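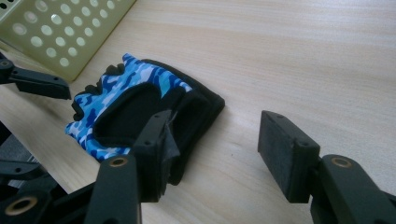 Let people be bad at the gym

I joined the leisure center in Nolton last June, and I want to make a case for something I never see on the posters: being mediocre at exercise, on purpose, for years.

My gym has 946 members (they print it on the newsletter, very proud) and I would guess most of us aren't training for anything. We turn up, we push some things, we go home and have toast. And yet every sign on the wall talks to us like we're 24 and a month out from a championship. Smash it. Earn it. No excuses. I have plenty of excuses and some of them are excellent!

The worst of it is the challenges. Back in the winter it was 100 days of squats, with a chart by the water fountain where you wrote your initials. I lasted until day nine. Then I stayed away for two weeks so I wouldn't have to walk past the chart, and I know I wasn't the only one, because the car park was half empty. A scheme meant to get people moving had got a good number of us sitting down.

I learned to swim as a kid at the old baths in Gumedthorpe, where there was one slow lane and it was the most crowded lane in the building. People chatted in it. Some of them barely moved. They were mostly over 60 and they came every morning, which is more than I can say for the fast lane.

My sister-in-law thinks I'm making a fuss, and that some people need a push. Fair enough – some do, and I'm happy for them to have it, in a room with the door shut. But the rest of us would come more often if the place felt a bit more like a library. You don't get shouted at in a library for reading the same easy book twice.

So I'd start with the posters. Take down half. Put up the bus times, or the menu from the Rungrueang across the road, which does a very good noodle soup and opens at noon. Keep the gloves and the bands and the big tires for whoever likes them. And bring back a slow lane, with a sign that says slow, and let us fill it up.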